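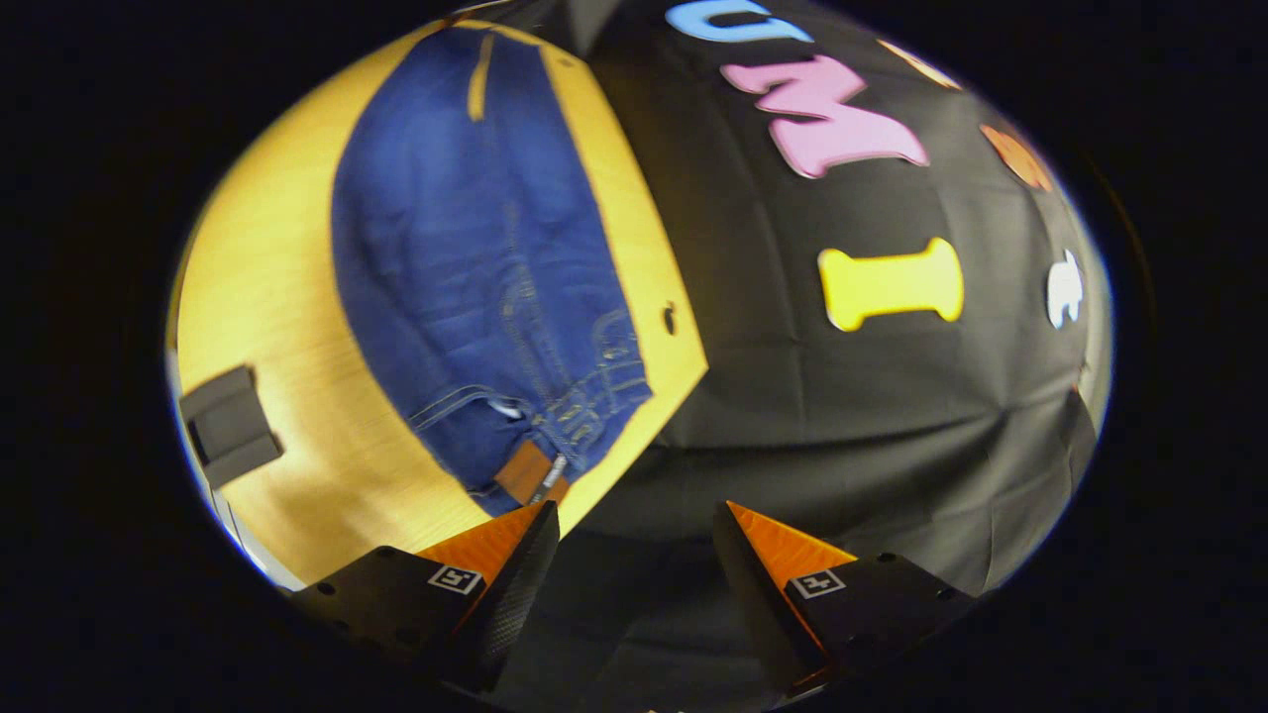

How to Check an Infographic Before You Put It on Your Site

Posted March 2, 2019 by Arsen Kostiuk
Filed under: Content, Infographics

If you run a blog of any size, you get the emails. Somebody has made an infographic, they think your readers would love it, and there's an embed code at the bottom so you don't have to do any work. I used to say yes to most of them. Then I started checking the numbers, and now I say yes to very few.

Checking one takes me 30 minutes, sometimes less. You don't need to be good at math. You need a calculator, a search engine and a bad attitude.

I'll use one I was sent in November as the running sample. It came from an agency called Nestero, on behalf of a shoe insole company called Henard, and it was titled "The Amazing Journey of Your Mail Carrier." Nice colors, a little cartoon guy with a bag. The headline number was that a mail carrier walks 600 miles a month.

Step 1. Find the one number the whole thing hangs on

Most infographics have a dozen or more figures on them, and nearly all of those are made out of one. In the mail carrier graphic, the trips around the moon, the pairs of shoes per year, the "steps in a lifetime" and the calories in cheeseburgers all came from that 600. If it's wrong, the rest is wrong too, and it's no use checking the cheeseburgers.

It's usually the biggest type on the page. Write it down, with its unit. If it has no unit, you can stop and delete the email.

Step 2. Cut it down to one day

Big numbers are hard to have an opinion about. I don't know if 600 miles a month is a lot for somebody who walks for a living. So divide by 30 and you get 20 miles a day. That's if they work every single day, with no Sundays and no holidays.

Now use a walking speed. I go with 3 miles an hour, which is generous for a person carrying a bag and stopping at doors. Twenty miles at that speed is six hours and forty minutes of pure walking, every day of the month. No sorting, no driving to the start of the route, no lunch, no dog. Give our carrier a couple of days off a week and it gets a good deal worse.

Could one carrier somewhere do this? Maybe. Is it what "your mail carrier" does? I doubt it very much.

This step alone takes care of half the infographics I get. You can do the same with dollars, gallons, hours of TV, emails, whatever. Get it down to one person and one day and ask if you know anybody who lives like that.

Step 3. Go and find the source, all the way down

The small gray text at the bottom of an infographic is where the sources live. Often it's a list of home pages, which tells you nothing at all. A home page is not a source. If somebody told you they read a thing "in the library" you'd want to know which book.

Nestero's list had four links. Two were dead. One was a news site's front page. The fourth went to a post on a blog called Kelemen, which said the figure came from "a recent study," linked to another blog, which linked back to Kelemen. I see these loops all the time. Everybody in the loop thinks somebody else did the reading.

What I do is put the number in quotes in a search engine, along with one or two plain words ("600 miles" carrier), and set the date range to go backward until the results dry up. The oldest page is usually the closest you'll get. In this case it was a write-up of something called the Ludcombe walking survey.

Step 4. See who was asked, and what

The Ludcombe survey had 155 people in it. That isn't terrible by itself, depending on how they were picked. But they weren't mail carriers. They were people "in active outdoor occupations," they had signed up through a fitness newsletter, and they reported their own distances. The 600 was the highest answer anyone gave. It wasn't the average, and the write-up said so in its second paragraph.

So look for these things when you get to the bottom:

Who the people were, and if they match the people in the headline.
Who picked them, or if they picked themselves.
Average, middle or maximum. "Up to" has a habit of falling off somewhere along the way.
The year. I've seen phone usage figures from before most people had the phone in question.

Step 5. Look at the pictures of the numbers

Even when a figure is fine, the drawing of it may not be. Check that bars start at zero. Check that pie slices add up to a hundred (you'd be surprised). Watch out for icons that get scaled up in both directions, because a shoe that's twice as tall and twice as wide covers four times the area, and your eye goes by area.

The Henard graphic had a shoe like that. It was meant to show double. It looked like a boat.

Step 6. Write back and ask

Keep it short. Mine says: "Thanks, can you tell me where the 600 figure comes from? I couldn't trace it from the links." Don't argue your case yet. You'll either get a real answer, or silence, or a cheerful note that the data was "compiled by our research team."

I have had real answers. Zsolt Gulyás, who makes charts for a living and doesn't like me saying that most of them are bad, once sent me the whole spreadsheet inside an hour and fixed a mistake I found in it. I ran that one and I'd run another from him. Nestero sent me the embed code again.

Step 7. If you still want to use it

Sometimes a graphic is good fun and only a little bit off. You can run it and say what's shaky in your own text, above the embed where people will see it. Host your own copy if the license lets you. An embed code pulls from their server, and they can change what shows up on your page whenever they like. Read the code for extra links while you're at it. There's often one tucked in to a page that has nothing to do with the subject, and that link is most of the reason you got the email.

Comments are open. If you've traced the carrier number further back than Ludcombe, please post the link to the page itself and not to the home page.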